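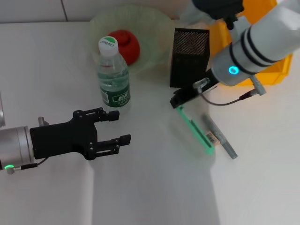

Fig. 4. Small items on the white table before sorting.

Category: Home & Desk > Lurnura Organizer > Set-up Guide

4. Sorting the small items from the table

This section explains how to clear a mixed table into the Lurnura organizer. Please finish section 3 (fixing the trays) before you begin. The items in Fig. 4 are used for the steps below: a water bottle, a green bowl with a red apple-shaped piece in it, a black speaker, a yellow bin, a green ruler and a marker. Your own items can be different, the order of work stays the same.

4.1 Before you start

Wipe the trays with a dry cloth. Keep 10 cm of free table in front of the organizer, so the lower drawer can open completely.

4.2 Steps

1. Take away the drinks first. Close the cap of the bottle by hand and put the bottle in the round side holder. The holder accepts bottles up to 260 mm high.

2. Take everything out of the bowls. Real fruit goes back to the kitchen. Play fruit or decoration can go in the Grudel basket (sold separately).

3. Put the empty bowl on the top shelf with the opening up. You may stack a second bowl of the same size in it.

4. Switch off the speaker and, if it has a cable, unplug it. Set it on the middle shelf with the mesh grille not covered.

5. Lay the ruler flat in the long tray. The tray is 22 cm inside. If the ruler is longer, stand it in the rear slot.

6. Check that the marker is closed well. Put it in the pen tray, lying down. Stickers with a barcode can stay on, they do not disturb the tray.

7. Place the bin last, on the floor plate at the right side. Push it until it touches the stop.

Note: The pen tray has 19 mm of depth. Thick markers will stand a little over the edge. The drawer closes anyway when they are lying in one layer.

Note: A clear plastic bottle and a pale bowl are not easy to see against a white table. Look over the table one more time before you wipe it.

CAUTION: Do not put an open bottle on the shelf above the speaker. Water can run through the shelf holes.

CAUTION: Do not lift the organizer by the side holder. Use both hands under the floor plate.

4.3 If the drawer does not close

Pull it out completely and look behind it. A ruler that lies diagonal is the usual reason. Lay it straight and insert the drawer again. If it still stops, loosen the rear screw a half turn and repeat step 5.

Continue with section 5, Labels for the trays.

Guide revised 05/03/2022. © Lurnura Home Products | Contact | Back to top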